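Ellel Releases Restar 2, a Recovery Planner for Two-Arm Robot Cells

Sep 16, 2022

Ellel today released Restar 2, a new version of its motion planning software for robot cells in which two arms share one table. The update lets an operator resume a stopped job from the last safe position without sending both arms back to their start points.

In earlier versions, a planning fault on one arm stopped the whole cell and cleared the task queue. Restar 2 keeps a separate queue for each arm. When a grasp plan is rejected, the software tries up to three new approach angles before it asks the operator for help. The other arm can stay parked or keep working, depending on how the cell is set up.

"Most of our support calls were about restarts," said Ainhoa Toledo, head of planning software at Ellel. "People wanted to fix one bad pick and carry on. We rewrote the queue so they can."

The release also adds a log viewer and a plug-in for Curkari, the perception package many Ellel customers already run. The plug-in passes object outlines straight to the planner. Lundgren, a systems integrator, tested the software at two sites before release.
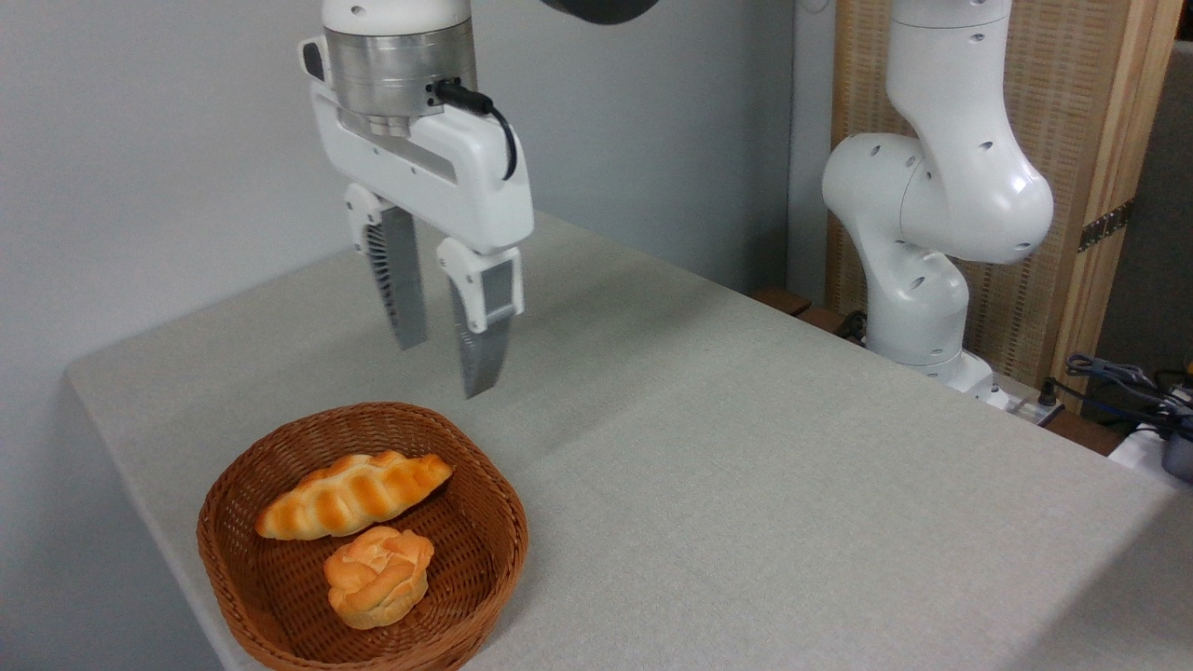

Category: Software / Motion Planning

Bread is one of the test items for the new grasp planner. A twisted or braided roll and a small knotted or rose-like bun in a wicker basket differ in length and outline, and the planner works out a finger opening and approach for each one.

Restar 2 is a free update for current license holders. Support for four-arm cells is planned for November.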